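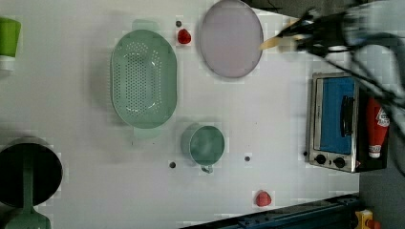
Chapter 11
Chores: Are We There Yet?

Short answer, no. Longer answer, this chapter.

Ask people what they want a robot for and they rarely say welding. They say dishes. Laundry. Putting the kitchen back together after dinner. Shops ask for much the same thing in other words: clear the bench, restock the bin, wipe down.

Welding was solved early since the part is always in the same spot. A kitchen isn't like that. Pot got moved, cup is behind the colander, somebody left the spatula on the wrong side. Each item needs its own grip, and the arm has to pick one before it touches anything.

Roxana Urrego's group at Kallness ran 2905 table-clearing trials on 17 utensils. Rigid things with handles went well. Round things rolled. Thin flat things lying flush on the table were the worst, and we come back to them in section 3. The Polteveck bench test, which you'll use in the lab, gives the arm 60 seconds per item. Most peple can clear the whole table in that.

What to look for as you read:
Where does the time go, seeing or moving?
What happens after a dropped item? (Often nothing. The arm carries on with an empty hand.)
Who resets the table, and is that labor in the reported numbers?

Keep the last one in mind for the Graramora case study, end of chapter. Bring a spatula to lab, any kind.

11.1 Picking a grip

Start with the handle.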